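4.2 What the stockroom learned to do without the robot

The Deslow site had been a furniture hardware depot for long enough that its people had opinions about automation before any of it arrived. By the time Grandero installed the picking cell, in November, the six-in-the-morning shift had already named it, argued about the name, and given it up in favor of "the cell." We report what changed in their work over the months that followed, drawing on 38 interviews and a shift log of 986 entries, a good number of which concern the coffee machine and were set aside.

The official account of the change was short. Pickers would become "cell attendants," walking would go down, and the freed time would be spent on quality checks. Walking did go down. The freed time was harder to locate. Most attendants described a day broken into waits too short to use and too long to enjoy. Nermina Halilović, who had picked knobs, hinges and handles by hand for 9 years, put it this way: "I used to be tired in my legs. Now I'm tired from looking at it."

Looking at it was, in fact, the new job. The cell stopped whenever a grasp scored below its confidence threshold, and an attendant had to approve, correct or reject the attempt on a screen. The designers had planned for this to be rare and gave it one button. Attendants, who met it all morning, developed a technique. Several learned to judge from the first inch of approach whether a grasp would be refused, and had the correction typed before the request appeared. The log has no field for this skill, so on paper they were idle.

The second change was in who knew things. Under the old arrangement, a new hire learned the awkward items by standing next to somebody who swore at them. After the cell, awkward items were reported to the vendor, who rebuilt them in simulation and sent back a retrained policy some time later. Maksym Ostapchuk, the shift lead, began asking for the simulated views so that his people could at least see what their complaints had turned into. Management agreed on the understanding that it would take no one's time. It took a half hour each week, and attendance was better than at the safety briefing.

Round items drew the most comment in these sessions. Attendants had strong views on where fingers should go on a ball, and they were unimpressed by views in which the background seemed to belong to a house (Figure 3). "Where is the shelf?" was a frequent first question. The vendor's engineer explained that the shelf did not matter to the policy. The attendants replied that it mattered to the shelf.
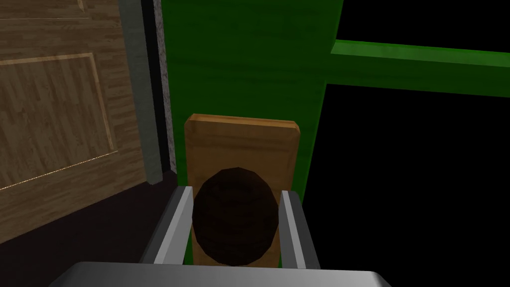 9 min read

Figure 3. Simulated grasp view used in the weekly sessions. A dark brown sphere lies between the two gripper fingers, with an upright wooden board behind it.

The sessions had an effect that appears in neither the vendor contract nor the site's targets. Written reports got longer and more exact. Early entries read "dropped it again." Later ones gave the item, its pose in the bin and which finger reached it first, and one included a sketch. Senad Dervishi, who handled the reports on the vendor side, told us he had started to look for particular initials. He had also started to answer, which was not in his contract either.

None of this was paid. The attendant grade sits 3 steps below the technician grade at Deslow, and the job description still mentions pallet wrap. When we raised the matter with the site manager, she agreed that the work had become more skilled and said that a review of the grades would follow once the cell no longer needed so much help.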